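Gripper notes, part whatever (three fingers vs two)

Posted in: bench stuff | 16 comments | Print | E-mail this

OK quick one, I have to give the Clistex fingers back in September and I haven't written any of this down.

So. Two candidates for the PC teardown task. The Flotivix two-jaw, which we've had forever, and the Clistex three-finger, which Araceli talked me into. Same arm, same wrist cam, same controller settings as far as I could manage. Geverham controller, old firmware, don't ask me to update it before the demo.

Did 26 runs on the Flotivix and 21 on the Clistex. Not even numbers, I know. Ran out of evening.

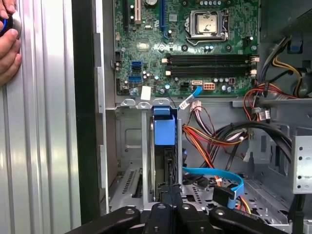 Cables are the whole problem. Picking things up on a bare table, either gripper is fine, boring even. Then you point it at an open tower and there's stuff in the way of every single approach. Look at the hard drive standing up in its blue caddy, with that mess of red, orange and yellow supply wires right beside it. The three-finger needs more room to open than I'd like, so I ended up coming in with it half closed and opening late. Slower. But it holds a caddy tab way better than the two-jaw, which likes to twist off if you're even slighty crooked.

Other thing: wrist camera exposure. Shiny metal kills it. I had auto exposure on for the first batch and everything dark went to mush the second a bright panel came into view. Locked it by hand after that. Zuzana says to put a polarizer on. Maybe. There isn't much room between the lens and the fingers and I'm not reprinting that mount again.

Also tried the soft pads from Rusnák on the Flotivix. Nice grip, they shift when you push sideways. Back in the drawer. 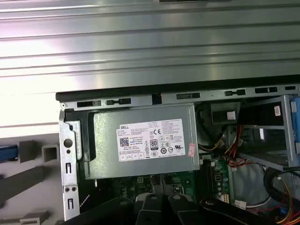
Coming in under the power supply, ribbed cover at the top. DELL label nice and readable.

The label is handy for me because it's flat and has small print on it, so I use it as a cheap focus check before a run. If I can't make out the 80 PLUS logo in the preview I go and refocus. Very scientific.

Where I'm at: keeping the three-finger for caddies, two-jaw for connectors. Swapping takes more than 16 minutes with recalibration and teh little screws, so it's not a real answer. Tatiana wants a quick changer. I want one too, have you seen what they cost.

Still to do: cable drag, proper force numbers, write up the controller lag. Next week probably.

Share this post | 2 shares

Get new posts by e-mail. Subscribe | Unsubscribe

This site uses cookies. OK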